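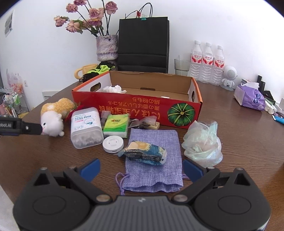 4. Setting up your first customer mailing in Plistora

By now your account is open and your logo is in place, so this is where it gets fun! A first mailing takes 30 minutes if your customer list is in decent shape, and longer if it lives on sticky notes.

Before you start, have these ready:
Your customer list as a CSV file
The name and reply address you want people to see
A short thank-you offer, if you plan to make one

4.1 Import your list

1. Open Contacts and choose Import.
2. Select your file and click Next. Plistora shows the first 22 rows so you can check that names landed under First Name and emails under Email.
3. Fix any column that looks wrong using the drop-down at the top of it.
4. Click Finish.

Note: The Starter plan holds 700 contacts. Anything past that goes into a Waiting folder and stays there until you make room or change plans.

Caution: Import only people who agreed to hear from you. A list you bought or borrowed will get your account paused.

4.2 Make a group

Groups are the best part of the whole program, and I'd spend a little extra time on them. Lorne Friesen at Morin started with just two — regulars, and people who hadn't ordered since July — and wrote a different opening line for each. His regulars wrote back!

1. In Contacts, tick the people you want.
2. Choose Add to Group, then New Group.
3. Type a name you'll still understand next year. "Spring repeat orders" works. "List2 final" doesn't.

4.3 Write the message

1. Go to Mailings and click New.
2. Pick a layout. Plain Letter is lovely for a first try.
3. Write your subject line, then your message. Keep it under 200 words.
4. To greet people by name, click Insert Field and choose First Name. Fill in the Fallback box too ("there" or "friend") or anyone with a blank name gets "Hello ,".

Note: If you copy text from a word processor, use Paste Plain. Otherwise the fonts come along with it.

4.4 Test and send

1. Click Send Test and enter your own address plus one other person's.
2. Open the test on a phone as well as a computer, and click every link.
3. Return to the mailing, choose your group, and click Schedule.
4. Set the time. 10 a.m. is the default and a fine place to begin.

Caution: A scheduled mailing can be canceled up to the minute it goes out. Once the status reads Sending, it can't be called back.

Replies arrive in your regular inbox — do answer them, even the one-liners. To see opens and clicks, go on to section 5, Reading your results.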